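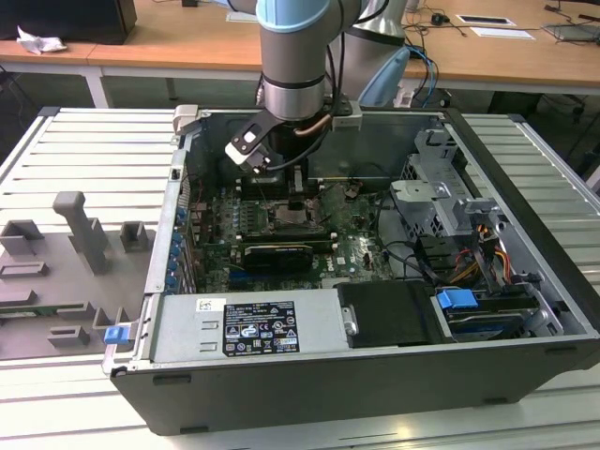

Ticket 3000 - Koltby directory sync drops group memberships after upgrade
Status: Resolved
Opened by: Maribeth Ocampo
Assigned to: Vilgot Sjögren
Last update: 2024-07-24

Maribeth Ocampo wrote:
Since the upgrade, the nightly sync from our directory finishes without errors but 107 users have lost their groups in Koltby. They can log in fine, they just see an empty dashboard. Running the sync by hand gives the same result. Log line, repeated for each user:

WARN memberOf lookup returned 0 entries, skipping

Vilgot Sjögren wrote:
Thanks for including the log line, that helps a lot! Two things to check:
- Is group_base_dn set in sync.conf? The old version fell back to base_dn if it was blank. The new one doesn't.
- Do those users sit in a nested group?

Maribeth Ocampo wrote:
It was blank! I filled it in and nearly 400 group entries came through on the next run (hooray). Most people are back, but three are still missing their groups. All three are in a nested group called Ukden-Staff.
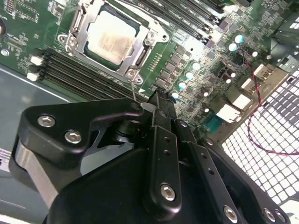
Processor socket and memory slots, server board

Vilgot Sjögren wrote:
Great, we're close. Set nested_groups = true, restart the sync service, then run:

koltby-sync --full --verbose

Use --full this time - a normal run only looks at changed accounts, so it would pass right over those three.

Maribeth Ocampo wrote:
That did it, everyone has their groups again! I love the new verbose output, by the way. Seeing the group path next to each name is so much nicer than digging through the old log. Could the blank group_base_dn case get a proper error message?

Vilgot Sjögren wrote:
Good idea, I've passed it to Idun Rustad, who looks after the sync module. Closing this one.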